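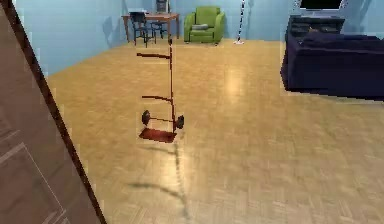
Stovport 14 Remote Weather and Snow Station

Polar and High Mountain Range > Stations > Stovport 14

We love this station. We've been building remote weather gear at Fovosura for a good while now, and the Stovport 14 is the one our own people ask to take south when there's a spare seat on the plane. It measures air temperature, wind, pressure, humidity, incoming and outgoing sunlight, and the height of the snow surface, and it keeps doing that through the polar night with no visit from anyone.

The 14 in the name is months. That's how long the battery bank is sized to run the full sensor set at standard settings with no sun at all on the panels. Most sites get plenty of sun for half the year, so in practice you've got a lot of slack, but we wanted a station that could miss a whole field season (bad weather, canceled flights, a ship stuck in the ice) and still be logging when you finally get back to it.

What it measures

Air temperature at two heights, in shields with small fans. The fans matter in summer, when low wind and bright snow can make an unventilated sensor read several degrees warm. They shut off by themselves when the wind picks up, to save power.

Wind speed and direction, by propeller or by sonic sensor. We're often asked which is better. For the high plateau, where wind is light and frost builds up slowly, go with the propeller and the black coating. For the coast, where blowing snow gets into everything, the sonic has done better for us. You can fit both! Plenty of people do, and comparing the two records is a great way to catch icing.

Snow height, by a downward-looking acoustic sensor on its own arm. It corrects for air temperature on board and stores a quality number with every reading, so you can throw out the ones taken during drifting.

Sunlight and heat radiation, up and down, four channels.

Pressure and humidity, inside the logger housing and on the mast.

Snow temperature string (optional), up to 600 centimeters deep, with sensors spaced closer together near the top where all the interesting stuff happens. You'll need a hand drill for the hole. We can lend one.

The mast

Three sections, each light enough for one person to carry in a backpack. The base is a wide cross that you bury, and the snow does the rest. No guy wires are needed for most ice sheet sites, and we include a set anyway for rock and for windy passes.

Where snow piles up fast you can add a section on top without taking the sensors down. Evelien Leemans, who runs our field testing, has done it alone in mittens, and she asked for bigger clamp handles afterward. All stations shipped after last November have the bigger handles. If you own an older one, write to us and we'll send you a set.

Power

Two panels, mounted upright, facing opposite ways. At high latitudes the sun goes around you and stays low, and light bouncing up off the snow does a surprising amount of work. Upright panels also shed snow.

The batteries sit in an insulated box that you bury next to the base. They're rated for cold storage and we test every bank in our freezer before it leaves. Please don't swap in car batteries. We've had one come back split down the side.

Getting your data home

The logger sends an hourly summary by satellite and keeps the full ten-minute record on two memory cards. If the link goes down it holds the unsent messages and catches up later, newest first, so your daily plots come back to life quickly.

Messages arrive as plain text. You can have them by email or have them dropped into a folder on your own server. We don't lock the format, and the full description is in the manual, pages 31 to 38. A group of high school students in Tollton wrote their own plotting page from it in an afternoon, and it's nicer than ours.

How it's done so far

The first long test was on the Govindasamy plateau site, at 2,900 meters. The station went in during a short stop between flights and was left for 141 days before the first visit. It had sent almost 100 percent of its hourly messages. The gaps were all from one storm, and the full record was complete on both cards. The lower temperature sensor was nearly at the surface by then, which was our mistake for setting it too low, and the install guide now has a better table for picking your starting height.

Roel Prins, who designed the logger, still checks that station over breakfast.

In the box

Mast, three sections, with cross base and guy wire set
Logger in sealed housing, with satellite modem and antenna
Sensor set as ordered, with calibration sheets
Two solar panels with upright mounts
Battery bank in insulated box
Tool roll (every tool you need, all sized for gloves)
Spare cable set
Printed manual on waterproof paper

Handy extras

Snow temperature string
Additional mast section
Frost-resistant coating for propeller sensors
Camera arm, for a camera you supply
Training day at our workshop, bring the whole team

Common questions

Can I set it up indoors first?
Please do. Put it together completely and run it for a week before you pack. The satellite antenna needs a view of the sky, so run that cable out a window.

How long does it take to install?
Two people who've practiced can do it in half a day. Add time for the temperature string.

Does it work on sea ice?
It does, with the float base. Tell us when you order, the crate is different.

Can I use my own sensors?
Yes, the logger has six free inputs. Send us the data sheet and we'll tell you about power draw.

Ordering for the coming season

Stations going on the southern ships need to be ordered by 25th April so that we have time for the freezer tests. Later orders are fine for northern and mountain sites. Write to us with your location, height above sea level and expected snowfall, and we'll send back a suggested setup and a packing list with weights.

See also: Stovport float base, Stovport logger (sold separately), Calibration and repair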